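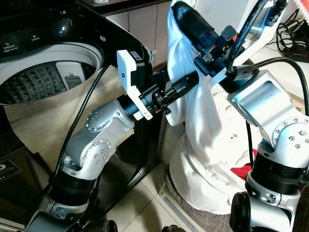 Puvska 7, the new release of our two-arm control software, went out to the Nurnstead test site in February. Most of the work went into the grasp planner, which now replans while cloth is hanging from a gripper. A white garment held up by the right arm changes shape as it moves, and the old planner kept using the outline it saw at pickup.

Print this page | E-mail this page
February | By the Puvska tools desk
Reading time: 2 minutes

The control loop now runs at 30 Hz on both arms, and motion limits are set per arm in the Jendska config file. 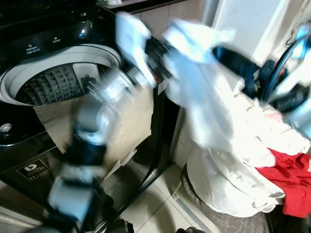 Both arms in motion between the washer and the basket.

Cloth tracking still drops out during fast swings. Until that is fixed, keep the speed cap at 65 percent for laundry tasks.

The Rampersad log viewer has been updated to match. It shows the planned path

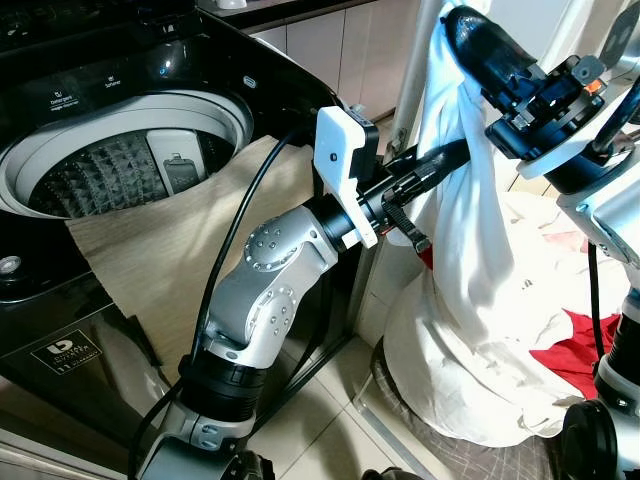

and the measured path for each arm on one timeline, with replans marked. Logs from older releases open as before. Sites still on version 6 should update the viewer first, then the controller.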